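机器人社通讯
手持夹爪小组近况（十月）

赶在周四例会前发出来，写得急，有错字请直接在群里喊。

先说数字。截止昨晚，共享盘里能用的示教片段一共1,508条。上学期结束时说好的目标是过千，现在过了，大家可以高兴一下，然后继续干活。郝泽宇把重复上传的都清掉了，清之前的表格还留着，谁觉得自己的被误删，去翻表，别来问我。

这学期最大的变化：不光在活动室录了。活动室那张桌子大家都录腻了，背景永远是同一块白板，同一个插线板，模型看多了换张桌子就不会抓。所以从开学起改成“带回家录”，夹爪借出去，在自己家、宿舍、厨房、随便哪儿，找几样日常东西，抓起来，放下，再抓。题目还是老题目，收拾倒下的杯子和瓶子。听着简单，做起来烦。

夹爪现在有4把能借，另外2把在修。修的那两把都是同一个毛病，连杆那里的螺丝松了，手指合拢的时候会歪一点。于雨溪说是装的时候没上螺丝胶，我说是有人摔过，这事没有结论。反正借的时候当面开合几下，歪的别拿走。

说说床。没错，床。最开始没人想在床上录，都觉得软，乱，花。结果吕老师（吕红梅老师，我们的指导老师，新同学认一下）看完第一批片段，说桌面的已经够多了，软的面太少，让大家往软的地方去。床、沙发、地垫都行。理由很直接：硬桌子上杯子倒了会滚，位置好歹清楚；垫子上杯子会陷一点，手指往下探的深度就不一样，探浅了夹空，探深了先压到垫子。这种片段我们以前几乎没有。

床上还有一个好处，花。印花的被套，带图案的垫子，堆着的枕头被子，全是干扰。模型要是只认得白桌子上的纸杯，拿出去比赛就是丢人。所以不用特地收拾房间，也不用换素色床单。玩偶放着，充电线也放着。唯一要收的是写了个人信息的东西，快递单、证件、作业本上的名字这种。外卖杯上的标签也看一眼，有姓名电话的撕掉或者涂掉再录。

物件怎么挑，群里问得最多，统一答一次。大小要有差别，粗细要有差别。纸杯一大一小，再加瓶子、圆筒形的罐子，躺着摆，方向别摆齐。杯底朝自己的一个，斜着的一个，瓶子歪一点。摆得像超市货架的片段，训练用处不大，我会退回来。里面的水和饮料先倒干净，这条去年写过，今年还得写，你们懂的。
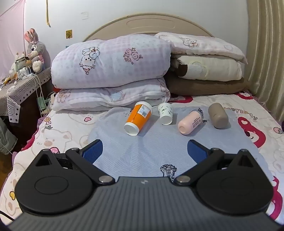
怎么录（新版，旧版作废）

一，开录前先把夹爪张到最大，停两秒。这两秒是给对齐用的，没有的话Dendano那边切不出开头。上周有人上传的一批全没停，只好手工切，切到半夜。

二，从上往下靠近，别从侧面铲。纸杯一铲就扁，而且铲出来的轨迹机械臂学不了，它的手腕转不过去。

三，夹住以后提起来，离开垫子再移动。在垫子上拖着走的不要。拖着走看起来也成功了，但是到了比赛台上会带倒旁边的东西。

四，夹纸杯用轻的，夹瓶子可以重一点。怎么算轻？杯子不变形就是轻。变形了这条也别删，改个名，文件名后面加“失败”两个字，失败的片段我们单独留一个文件夹，Sena在用。

五，每一组录7遍，每遍之间物件要重新摆。不是同样的位置来7遍，是换位置。只换一个也行，最好都换。

六，录完当天传。存在手机里存在U盘里都会忘。传到Song文件夹，按自己名字建子目录。Song就是原来那个“新建文件夹（最终）”，改名了，内容没动。

七，夹爪还回来之前擦一下指垫。指垫的纹路里会卡毛，毛绒被子录完尤其多，卡满了就打滑。用干的旧牙刷刷，不要用酒精，上次有一片指垫用酒精擦过之后起皮了。

训练这边

Sena Nutsugah 这学期接手训练，大家有模型方面的问题找她，中文英文都可以，急事打电话，她不怎么看群。她目前在跑的版本叫Humora，用的是桌面片段加头一批床上片段。单个纸杯已经比较稳了，两个杯子挨着放的时候还是会犹豫，夹爪悬在中间不下去，晃来晃去。看着挺好笑的，但是赛场上计时，晃一次就亏一次。

她的要求是多录“挨得近”的情况。杯子贴着杯子，瓶子靠着罐子，中间缝很小，手指勉强插得进去的那种。各位录的时候每组里至少有一遍这么摆。

失败片段她也要，用来看模型在什么姿势下容易出错。所以再说一遍，别删。

比赛

省赛的项目定了，还是“家居整理”，桌面和软面各一轮，软面那轮是今年新加的。规则里没写软面具体是什么，Tomás Carroll 老师去问过，回复说“赛前公布”。那就按最难的准备，床、沙发、叠起来的毛巾都练。Tomás 老师带硬件组，底座的新支架他已经画好了，等打印机空出来就打。

参赛队名报的是Ustum，别再问什么意思了，投票投出来的，我也投了反对。

上场的人还没定，十月底内部测一次，谁想上都可以报，高一的也可以。测试内容：随机摆放，限时收完，用自己调过的参数跑。不看学期里录了多少条，但是录得多的人一般心里比较有数。

零碎的事

充电器少了一个，黑色的，线上缠了胶带。谁带回家了请带回来，不追究。

借还登记本换成在线表了，链接在群公告。纸质那本不要再写，已经有两边对不上的情况。

周四例会照常，下午放学后活动室。于雨溪讲怎么看轨迹曲线，带电脑，没电脑的和别人拼一下。讲完当场借夹爪，先到先得，上次借过还没上传的同学这轮先让一让。

想加入但是还没录过的新同学，例会直接来，不用报名。郝泽宇会带着录第一组，一组下来也就一节课不到的时间。家里不方便录的，活动室角落铺了垫子，在那儿录也算软面。

下一期通讯想写什么、想骂什么，发给我或者在群里说都行。投稿请带上名字，上次有一篇没署名，到现在不知道是谁写的。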